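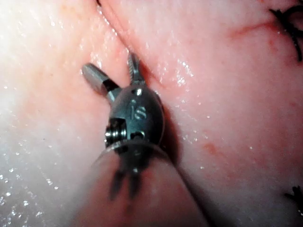

3.2 The suturing pads

All closures were made on soft pink pads bought in one batch from Flurkeck. Each pad was cut once, in a straight line, by the same author (Bellamy), and the cut was left unstretched until the first stitch. We used black suture throughout – it shows up well against pink and makes a missed or uneven bite easy to score afterwards. Curved needles were used for every stitch.

The pads mark easily. Small white flecks collect on the surface and the skin of the pad turns blotchy near the cut. Neither was treated as a fault in scoring. Raters looked only at stitch spacing, the distance of each bite from the cut and whether the two edges met.

In total 1272 stitches were scored, of which 1204 were judged complete. Figure 2 has the needle held over the incision, a thin dark red seam with faint reddening on both sides, and black suture on the pad.

Figure 2. Needle and incision, diagonal cut.
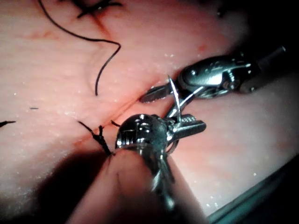 How often was a pad changed?

A pad was changed after two closures, or sooner if a stitch had torn through to the cut. Torn pads were kept and labelled, and the stitches already in them were scored as normal. Bites that had pulled out were entered as incomplete.

Contact: Imogen Bellamy, Brotside | Back to top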